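19th January

Back from Stasinthorpe with a headache and a sleeve full of lint. Writing this before bed or I won't do it, and the module handbook says the project diary counts for marks. I doubt anybody reads past the first page of these, but I said that about the lab reports as well and lost five marks for it.

Second session on the bedding task. The plan, as written up on the board in the Carnegie room before we set off, was to record 40 clean runs of the robot taking hold of the duvet and drawing it up the bed, then move on to the pillows. I said at the time that the word "clean" was doing a lot of work in that sentence. Cloth is horrible stuff. Every run starts with it in a different heap, and half of the heap is hidden under the other half. We spent the whole autumn picking up wooden blocks, and a block is the same shape after you've dropped it.

I drove first. With the leaders in my hands I could feel almost nothing, so everything comes down to what you can see from the head camera, and from up there a fold and an edge look much the same. I went for what I took to be the near corner and got the middle of a pleat. Tried again, got two layers. The third go I had the corner properly and then lifted too early and it slid straight out. 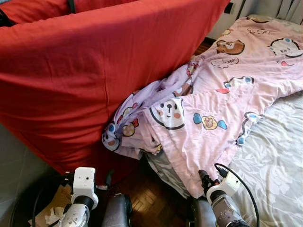 By the break we had 14 runs saved and I would call nine of them usable. Others in the group would call all 14 usable. That has been the argument of the day. If I let go and regrab three times in the middle of a run, are we teaching it to recover from a mistake, or are we teaching it to fumble? The view of the loud half of the table is that more data sorts it out. Perhaps it does when you've got thousands of hours of the stuff. We are aiming for 200 runs by the end of term, and I don't see how a pile that small averages anything away.

Then there's the gap by the sofa. Bring the left arm across with any speed and you feel you're going to clip the red thing, so all three of us who drove today held the elbow in and reached with the wrist. I'd put money on the trained version doing the same in a room with no sofa in it. I said so and was told to write it in the diary. So: written in the diary.

Lunch was crisps in the car. Rain.

Pilent crashed twice in the afternoon, once while saving. The run it ate was the best I've done, naturally, or that's how I remember it now that there is no way to check. The handout describes Pilent as "robust in classroom settings". I've underlined that in my copy. After the second crash we agreed to restart it every ten runs whether it wants it or not, and to write the run numbers on paper too, in pen.

To be fair to the thing (I should be fair at least once per entry) it was better later on. We slowed the arms down to 45 per cent and stopped trying to use both grippers at once for the first grab. One holds, the other feels along for the edge. It looks daft and takes ages but the duvet goes where you mean it to. My best saved run was 165 seconds from start to finish. I can do it by hand in about four without putting my tea down, which is what I'll be thinking about when we do the presentation slide on "household benefits".

I also raised the question of the clutter. Some of us want the bed bare apart from the duvet, so the runs are tidy and the graph goes up. I think that's cheating, or at any rate it's picking the easy exam paper. Real beds have things left on them. We agreed to vary it, a book on the sheet for some of the runs, different pillows for others, and to note down which. 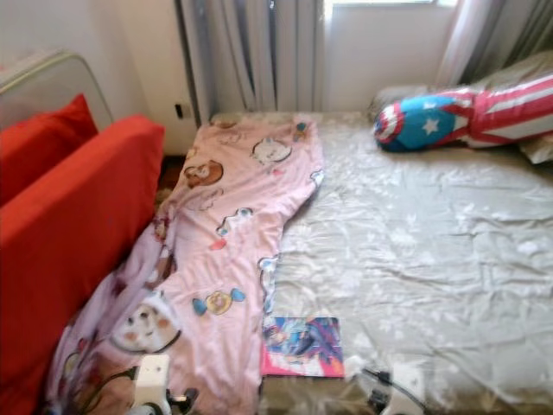
What are we counting as a success, in the end?

The duvet has to cover the lower part of both pillows, lie with no fold thicker than a hand, and stay on the bed when the arms let go. One person judges each batch, and it can't be the person who drove it.

It took us most of an hour to get those two sentences agreed and I still think "thicker than a hand" is weak. Whose hand? But it's down on paper, and last week we had nothing at all, only people saying "yeah, that's fine" over each other.

The Arkitden challenge entry is due in July. The form wants a two-minute video and a success rate. I know exactly how the video will go: one good run, speeded up, music on it. I would like us to put the success rate on screen for the whole of the video, including if it's rubbish. I was outvoted, though only just, and I'm going to bring it up again when we have a number. It's harder to argue over a number when you haven't got one.

Total for the day, 31 saved. Short of the plan by nine, or by a good deal more on my count. I've gone through the paper list and put a question mark beside the ones I'd throw out, and I'll send that round tomorrow, where it will be popular.

To do before next time:

- find out whether the half-saved run can be got back (I expect not)
- train on the first lot, just to see, and hold back a few runs for testing BEFORE looking at anything
- do a set with the robot parked further from the sofa
- ask for the longer extension lead
- take gloves, my fingers were frozen by four

Legs ache too. I stood for all of that and the robot's the one with a charger.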